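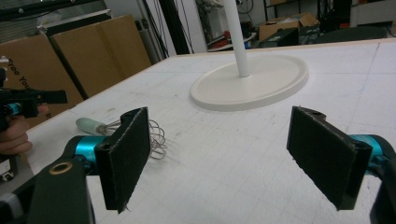
第4回　作業台に「定位置」は要るのか

2022年7月2日　ロマナ・クライチー（Romana Krajčí）
シェア 48　コメント 25

前回の宿題「自宅の台をひとつ選び、物の定位置を決めてくる」は、提出41件を読みました。大半が「定位置を決めたら使いやすくなった」という結びでしたが、何と比べてそう言えるのか書いてある人はごくわずかです。今回はそこを疑うところから始めます。

1. 方眼は整理の道具か

白い天板に薄い灰色の方眼が入っていると、それだけで片づいた台に見えます。線があれば人は線に合わせて物を置く、というのが収納の本の決まり文句ですが、私は信じていません。冒頭の写真でも、線のほかに鉛筆の跡や擦れ、小さな汚れがあります。線は位置を言葉にするときには便利です。「右から三マス目」と言えるからです。ただし、言えることと戻すことは別の話です。

2. 立つ物と寝る物

台の中央近くに白いスタンドがあり、その左に泡立て器が寝ています。性質の違う二つなので、分けて考えてください。

スタンドは丸く平たい台座で立ち、細い支柱が上に伸びます。台座の分だけ面を取るのに、見た目が細いせいで場所を取らないと思われがちです。面積は支柱で測らず、台座で測ること。

泡立て器は寝かせると長さの分だけ場所を取り、ワイヤーの側が膨らんでいるので隣に物を寄せにくい。「立てて収納」を勧める本は多いものの、筒に立てれば今度は筒の台座が要ります。Plendenの収納手引きはこの分を数えていません。配布資料の図をうのみにしないように。

3. 「広い台は散らからない」説

Dretardのカタログにある考え方です。広ければ余白が残るので散らからない、と。私の経験では逆の例も同じくらいあります。余白は仮置きを呼び、仮置きはそのまま居つきます。天板の縁に木の見切りがあっても、奥に押しやられた物を手前に戻してはくれません。

補足：4月の回で「置き場所を決めれば探す時間が減る」という資料を配りましたが、測り方の記載がありませんでした。試験の答案では根拠に使わないでください。

4. 次回までの課題

・台の上の物を二つだけ選び、置いた位置を方眼か紙テープで記録する。
・三日後、見ないで位置を書き、実際と比べる。
・ずれた場合、理由を推測で埋めない。「わからない」と書いてよい。
・分量は2,000字以内。写真だけの提出は不可。

「すっきりした」「気持ちがよい」は感想欄に書き、結果の欄には入れないこと。前回はここを混ぜた人が多かったので、今回は差し戻します。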